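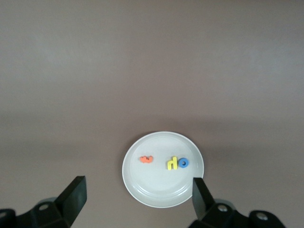 Three letters on the white plate, on the brown table.

Foam letters on plates: is there any point to this?
Posted in Early Learning at Home, Cakdale Community Help

My sister-in-law swears by an activity where you put three foam letters on a plate and the child is meant to "build a word". I gave it a go with my four-year-old in August and I'm not convinced. One plate had an orange letter on its side that could be an m or a w, then a yellow one that's either an h or a y someone has flipped, then a blue o. What word is that supposed to be? My son said "how", then "who", then asked for a biscuit.

The set is an Estrella tub, 274 pieces according to the lid, and it wasn't cheap. The blurb promises "reading readiness", whatever that means. Has anyone seen it do something for their kid, or have I bought a tub of coloured foam?

Angelica Cabrera

Pouran Pakzad
I ran a playgroup for a good while and I'd be careful with anything that promises reading readiness. Foam letters are fine. They're letters. What I doubt is the three-at-random business, where the adult tips a few onto a plate and waits for a word to appear.

The orientation problem is real too. A cup is a cup whichever way you turn it, and a four-year-old has spent four years learning exactly that. Then we hand over a loose shape and tell him it's a different thing upside down.

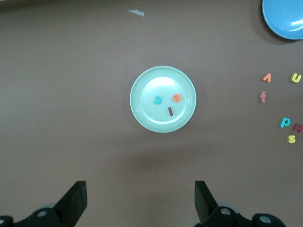
A curved one lying on its side is a good test. Ask yourself whether it's a c or a u before you ask him. If you have to tilt your head, he's guessing. Same goes for a plain straight stroke, which could be an l or an i without its dot. I'd pull those out of the tub altogether for now, and the m and w with them.

What I would do is skip words. Pick two letters he knows, probably from his own name, put one on each plate the right way up, and have him find the matching ones from a small pile beside them. Keep the pile small. The whole tub on the table is just a mess with a learning label on it. If he sorts by colour instead, let him. Stop when he's had enough, even if that's two minutes.

Will it make him read sooner? I've never seen anything that persuaded me it would. Reading to him at bedtime costs nothing and I'd put my money there.

laneo_dad
We have the Osar ones, they go in the bath and stick to the tiles. Ours knows the whole alphabet now but she also watches a lot of telly so who knows. Don't let the dog near them.

Angelica Cabrera
Thanks Pouran. Tried the matching version with the letters from his name and he did put them on the right plates, though I suspect he was going by colour. I'll try again with all the same colour if I can find enough of them in the tub. Still want my money back from Estrella.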